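From: Verena Frei
To: Kitchen and Home Machines list
Date: 3 February 2018
Subject: Re: Can any of them do dishes yet?

Yu-ting Lam wrote:
> My sister swears we'll all have a robot putting the
> dishes away in 5 years. I've heard that before. Has
> anyone on here seen one handle a bowl you'd be sorry
> to lose?

Hello Yu-ting, and hello to everyone who wrote in about the Grondo vacuum (I'm reading them all, I promise, just slowly).

I'd say your sister is a bit hopeful, bless her, but I've softened on this since September. Plates in a rack don't impress me much anymore. What I care about is the odd bowl left on the counter, tipped over any which way, because that is what my kitchen looks like every evening of the year.

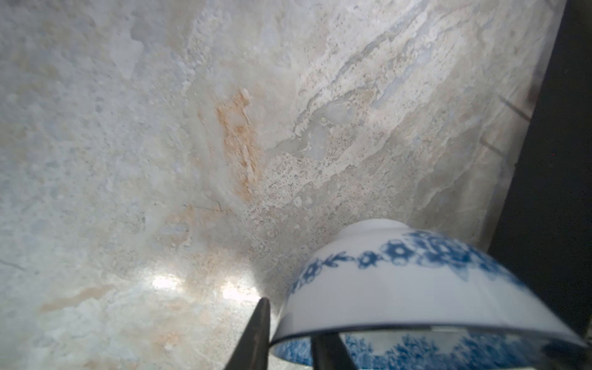

Two fingers and a rim is how I'd pick one up myself if my other hand was full, so I have no quarrel with the method. My worry is how hard to squeeze. Glazed china is slick, and stone is very unkind to it - I've lost two of my mother's saucers that way with perfectly good human hands!

Kwan-ho told me he'd trust a machine after 100 bowls in a row without a chip. I'd want more than that, and I'd start it on the cheap ones. Has Jui-lin heard anything more from the Trimero people?

Warmly,
Verena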